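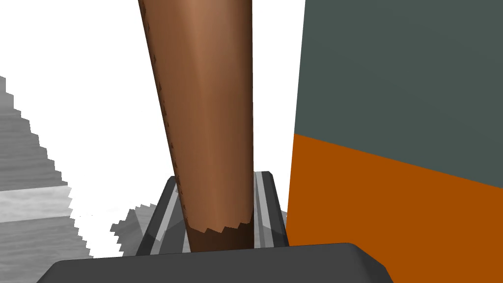 Raymonde me contestó a la entrada anterior que para qué tanta demo a mano, si una puerta es una puerta y con un planificador decente te la quitas de encima en una tarde. Pues no. O sea, para una puerta sí. Para puertas en general, con manillas distintas y el robot parado cada vez en otro sitio, necesito ejemplos, y los ejemplos los tiene que hacer alguien. Yo, de momento.

Apuntes rápidos que me cierran la cocina a las diez.

Todo simulado, con Gakari de entorno y el visor de Linel para reproducir. Grabo teleoperando: acercarse, agarrar la manilla, girar, tirar. Sale una demo buena de cada 3, en los días malos peor. Las malas antes las borraba. Error. Ahora van a una carpeta aparte con una etiqueta de por qué fallaron (resbala, llega torcida, me aburrí).

Lo que más tiempo me come es la aproximación. Con las cámaras de muñeca ves pinza, un trozo de puerta y para de contar.

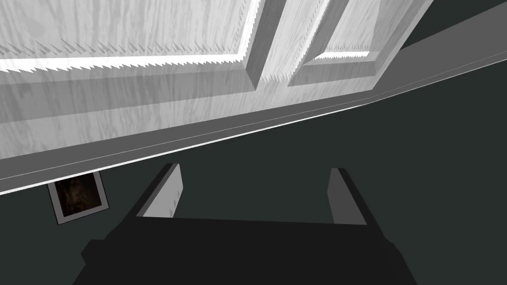
Según Lambros, el error está en grabar siempre desde la misma postura inicial, porque el modelo se aprende el camino de memoria y en cuanto le mueves la base un palmo se pierde. Me lo dijo en mayo y no le hice caso. En julio tuve que repetir medio lote. Ahora muevo la base antes de cada toma, 5 posturas por puerta, y las apunto en un cuaderno porque el script de Petedgate que debía hacerlo solo se come la última fila. Pendiente arreglarlo. Pendiente desde mayo, tambien.

Otra cosa, la frecuencia. Grababa a tope y luego eran todo fotogramas repetidos, con el brazo quieto mientras yo pensaba. He bajado a 10 por segundo y recorto las pausas largas. Las cortas las dejo, que a veces dudar forma parte del movimiento. O eso me digo.
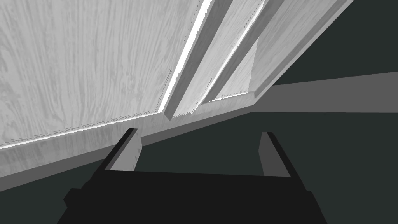 El texturizado me preocupa menos que hace un mes. Quería materiales perfectos antes de seguir grabando y al final no merece la pena pararse. Los dientecillos oscuros que salen junto a las juntas claras de la madera, por ejemplo: feos, sí, y ahí se quedan. Lo que haré es variar luces y colores al reproducir, sobre las mismas trayectorias, a ver si la red deja de fijarse en tonterías. Coste: unas 2 horas de máquina por lote, y la máquina no se queja.

Me falta decidir qué hago con las demos a dos brazos. Grabar con los dos a la vez me sale fatal, siempre dejo uno olvidado.
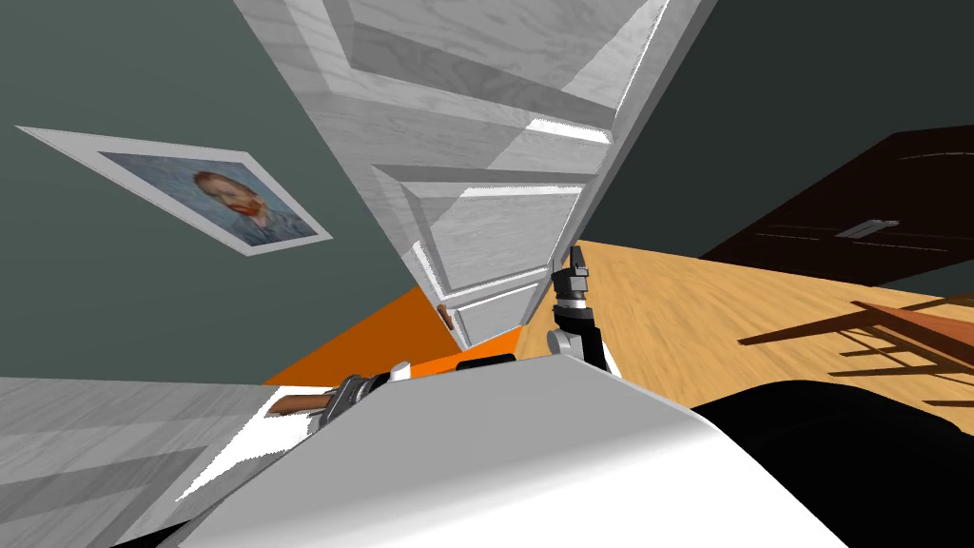 Olvídate del segundo brazo hasta que el primero funcione, me escribe Esperanza, y luego tres párrafos sobre normalizar las acciones que tengo que leer con calma. Seguramente tiene razón en lo de normalizar. En lo del brazo no sé, porque si entreno con uno quieto luego me toca regrabar, y ya he regrabado bastante este verano.

Lista para mañana:

- script de posturas (de verdad esta vez)
- pasar las etiquetas de fallo a algo que no sea un txt
- grabar otra tanda empezando mas lejos de la puerta
- contestar a Shaimaa, que quiere el formato de las acciones

Si alguien tiene un método para etiquetar fallos sin volverse loco, los comentarios están abiertos. Me voy a cenar.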